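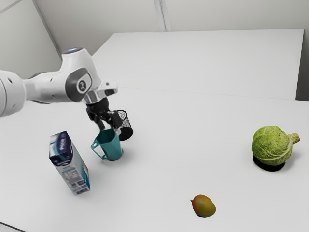
Kitchen tips from the robot bench: what a simulated arm taught me about putting cups away

I work days in a lab at Lurkton where we train robot arms on kitchen chores, and I write this page at night with my feet up. People keep asking me whether any of that work is useful in a real kitchen. More than I expected! So this month you get a research report and a tips page rolled into one.

The project is called Tangen, and it's all done in simulation first. A white arm with a black two-finger gripper, a plain white table, a few things you'd find in any kitchen – cups, a carton, a mango, a cabbage – and one job, such as moving a speckled cup over to a teal one. We were comparing 2 ways of teaching it. In the first, the arm learned from demonstrations where everything started in the same spot every time. In the second, we shuffled the items before each demonstration, so the mango might be where the carton had been, and the cabbage might be in the way.

Both versions got 200 demonstrations. Then we tested each one on layouts it had never seen, 30 tries apiece. The same-spot version managed 7. The shuffled version did so much better that I made my officemate rerun the whole thing before I'd believe it (same answer, and I owed a coffee).

Now for your kitchen.

Practice with the mess in place

If you're teaching a kid to pour milk or crack an egg, don't clear the whole counter every time. I used to do that, very proud of my tidy little training area, and then wonder why it all fell apart on a regular morning with the cereal and the lunch boxes out. Move things around a bit between tries. Put the carton on the other side. It feels slower for the first few days, and the floor may suffer, but the habit travels much better.

Look at the landing spot before you pick up

A lot of our failed runs went wrong at the start, even though the bump came at the end. The arm would take hold of the cup in a way that was fine for lifting and hopeless for setting down. I do this constantly with mugs. I grab one by the rim out of the dish rack, get to the cupboard, and have to juggle it around to get it onto the shelf. So now I look at the shelf first, decide which way up the mug is going, and then reach. My cupboard has lost far fewer handles.

Which brings me to handles. Turn them all to the same side when you put cups away, whichever side suits the hand you use. For stacking, try it dry on the counter first. Straight-sided cups with different rims like to wedge together, and if two do get stuck, cold water in the top one and warm water around the bottom one usually frees them. Go easy on the temperatures if either one is glass.

Tall things to the back

A tall carton next to a short cup is an accident waiting for an elbow. In our runs the carton got knocked more than anything else whenever it sat between the arm and the cup, and I started noticing how often my own olive oil sits in exactly that position. Tall at the back, short at the front, and keep a clear path for whichever arm does the most reaching.

Round things need a home

Mangoes roll. So do limes, onions and the smaller sort of cabbage. A folded dish towel on the counter is plenty, or a shallow tray if you have one. For cutting a cabbage, slice a thin piece off one side so it has a flat bit to sit on, and then go at it.

Lift, then travel, then lower

The cleanest runs went straight up, across, and straight down. The ugly ones took the diagonal and clipped something on the way. I now carry full cups off a crowded table the same way. It looks a little fussy – my family does impressions of me – but the tablecloth is staying clean.

A word about the numbers, since a few of you will write in. This is one simulated table and one kind of arm, and a pretend cabbage weighs whatever you tell it to weigh. Our partners at Pratdale are setting up the same tests with real dishes, and I'll post how those go once they've finished. Until then please don't go rearranging a restaurant on my say-so.

Next time: the Natau drawer dividers several of you asked about, and whether I've finally found a lid system I can live with. Send me your lid photos in the meantime, the worse the better!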